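The Year I Finally Learned to Fix My Own House

Wed 31 August

My aunt Yolanda Kincaid moved eleven times before she was fifty, and she always said you don't know a house until you've been through one full winter with it. I've been through one now, so I suppose I'm allowed an opinion. I love the place. I love the crooked porch and the kitchen window that looks out on the neighbor's pear tree, and I even love the upstairs hall, where the floor tips just enough that a dropped grape will roll all the way to the bathroom (ask me how I know).

What I did not love was the first repair bill. It was $665 for a leaky valve under the bathroom sink and a closet door that wouldn't close, and the very nice man who came was done before my coffee got cold. I don't begrudge him a penny, he knew what he was doing and I didn't. But I stood there in my socks writing that check and thought, well, I have got to learn some of this.

Starting with the door

So I started with doors, seeing as I have so many of them. Old doors sag. The top hinge carries most of the load, the screws work themselves loose over the years, and one day the corner starts rubbing on the frame and you find yourself giving it a hip every time you leave the room. My friend Yolanda Haverford (yes, two Yolandas, I'm a lucky woman) came over on a rainy afternoon and showed me how to take out one short screw at a time and put in a longer one that reaches the stud behind the trim. We did the bedroom, the pantry and the linen closet, and then we ate an entire lemon loaf standing up at the counter.

If the old hole is too chewed up to hold anything, she has a trick with wooden toothpicks and a little glue. You pack them in, snap them off flush, let it all dry overnight and drive the screw in the next day. I was so proud of the pantry door that I opened and shut it for my mother over the phone!

Then the squeaks

The stairs were next. I'd read all sorts of things about squeaky stairs and bought a bag of powdered graphite, which mostly ended up on my good slippers. It did help the third step. The seventh is still singing away, and I've decided it can stay as my burglar alarm - it's certainly louder than the one we priced.

What I keep in the hall closet

People have been asking what I bought, and it's less than you'd think. A hammer, pliers, a couple of screwdrivers, a tape measure and a utility knife have seen me through nearly everything, and I like them in a case where each one has its own spot. For years I kept mine in a kitchen drawer with the birthday candles and the takeout menus, and I could never find the tape when I wanted it. 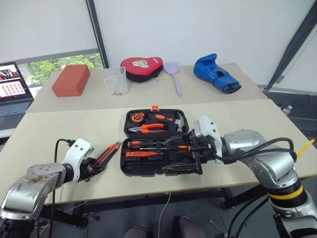

On the list for September

The bathroom fan, which sounds like a small plane. The storm windows, before it gets cold and my fingers stop working. And the back gate, which has dropped so far that it plows a little groove in the gravel each time I take out the trash. Yolanda H. thinks it needs a diagonal brace and I think it needs a whole new post, so we've bet a pie on it. I'll let you know who's baking.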